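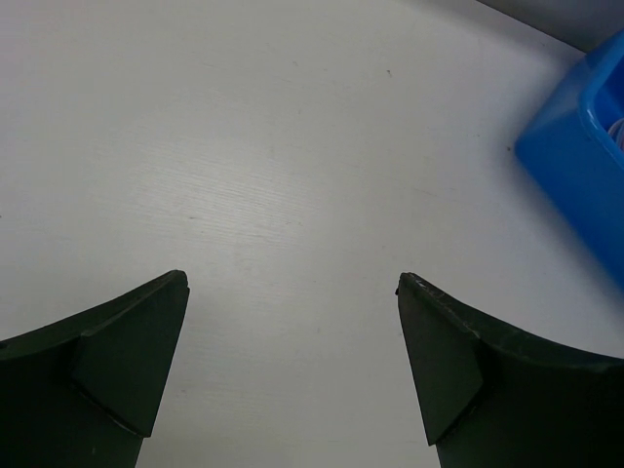
Saron Woldegiorgis
Member of the Dindgate allotment group

On 30th May our group went to the open day at Vetberg, the seed farm on the hill behind Dindgate. I had wanted to go for a long time, as I buy my beans from them every spring. The bus stops at the lower gate, and from there it is a steep walk. Please take good shoes if you go next year.

We were welcomed by Natnael Hadgu, who led the first walk through the glasshouses. He explained how they keep the different kinds of squash apart, so that the bees do not mix them. Some flowers are tied closed with soft string in the evening and opened by hand the next morning. I did not know that so much patience is inside one small packet of seed.

After this we saw the drying room. It smells very strongly of onions and dill, and the air is warm even with the doors open. The seed must stay there until it breaks cleanly when you bite it. I was allowed to bite a pumpkin seed and it only bent, so it had to stay longer.

At midday we ate soup with the people from Lightfoot, the garden club from the next valley. They had many questions about clay soil, and I took more notes at lunch than during the walk.
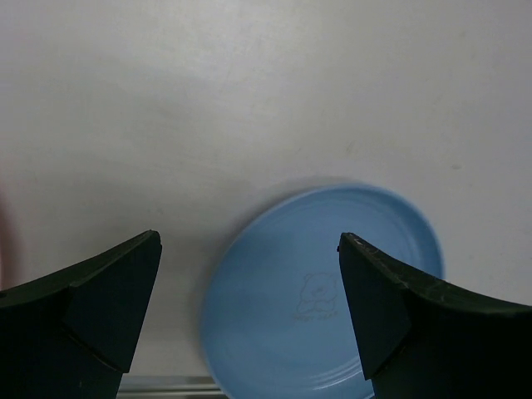 The bean collection

In the afternoon Suha Khasawneh showed us the bean collection. They grow 30 kinds of climbing bean, and 3 of them came from gardens in our own town. One is a brown bean with a white eye, quite small, which is cooked slowly with tomato. She told us to sow it late, when the nights are mild, and never to soak it before sowing. I have always soaked mine, so this year I will try both ways in two short rows.

The shop was too crowded for my taste and the labels were hard to read. Still, I found the leek I was looking for, and the prices are fair.

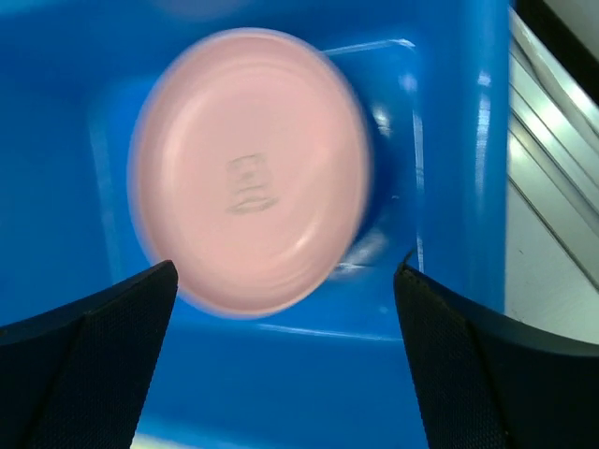

Henok Habte thought I was too strict about the shop, and he wrote to me afterwards that in the morning it was calm and he could talk with the staff as long as he liked. He also said that his own brown beans rotted when he soaked them, so he agrees with the advice. Next time I will go to the shop first and join the second walk.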